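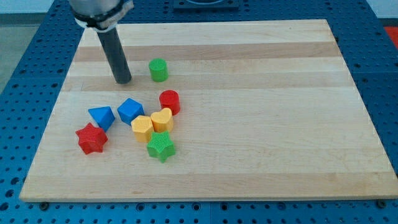 What is a prism? A prism is a solid shape with two ends that match exactly, and flat sides joining them up.

OK so shapes. You know flat ones already - circle, square, triangle. Draw them on paper, done. But you can't pick up a circle. Try it. You can pick up a paper circle, but that's really a very very thin something else. More on that in a sec.

Solid shapes are the ones you can hold. Blocks, cans, dice, balls. They go three ways: across, back, and up. That's what 3D means. Three dimensions. Three ways to measure.

Some words first

Face - a side of a solid shape. A flat one.
Edge - the line where two faces meet.
Corner - the pointy bit where edges meet. Grown-up word is vertex. More than one is vertices. (Say it ver-tuh-seez.)

The cylinder

One red block and one green block are cylinders. Stand one up and the top is a circle. The bottom is a circle too, same size. In between it's one curved side that goes all the way round.

Soup can = cylinder. So is a new piece of chalk.

Now stack up pennies. One penny is a very short cylinder. 39 pennies is a tall one. Same shape, just more of it! And that paper circle? Also a cylinder. Super duper thin.

A cylinder can do two things. On its end, it stays put. On its side, it rolls. Try both on a table. Then try the rolling one on a ramp, but put a pillow at the bottom.

The cube

A cube has square faces and every one is the same. Top, bottom, and 4 around the sides. That makes six. Roll a die and you can check, since the numbers go up to six, one for each face.

Cubes are great for building because any face can be the bottom. Turn it over, still a cube. Turn it agian, still a cube.

Can a cube balance on a corner? You can try. Hold it with one finger on top, then let go. Plop.

The triangular prism

Long name, easy shape. Triangle at one end, triangle at the other end, three flat sides between. There's a blue one on the board, with a pointed edge sticking up.

Think of a tent, the plain old kind. Or a roof. Or a wedge of cheese, if somebody cut it nice and straight.

Laiba Ansari in my Monday group asked if a cube is a prism too. Good question. Go back up and read the first answer again. Two matching ends? Yes. Flat sides joining them? Yes. So yes, a cube is a prism. Then Laiba asked about the cylinder and that one's trickier - the ends match but the side is curvy. So in school we mostly say no, it gets its own name.

Try it - the sock game

You need: one long sock, some blocks, a friend.

Put a block in the sock. No peeking. Your friend reaches in and feels it. They can say things like "it has a curved side" or "I feel a point," and then they guess the shape.

Harder way: your friend can only use one finger.

Try it - shape prints

Press the end of a block into play dough and lift it off. What's left is a flat shape! A cylinder leaves a circle. A cube leaves a square. A triangular prism leaves a triangle, or a rectangle, depends which way you press it. Do it both ways and see.

Wipe the blocks after. Dried dough is a pain to get of.

Next time: cones and pyramids. Bring a party hat if you've got one.

Balthasar Bachmann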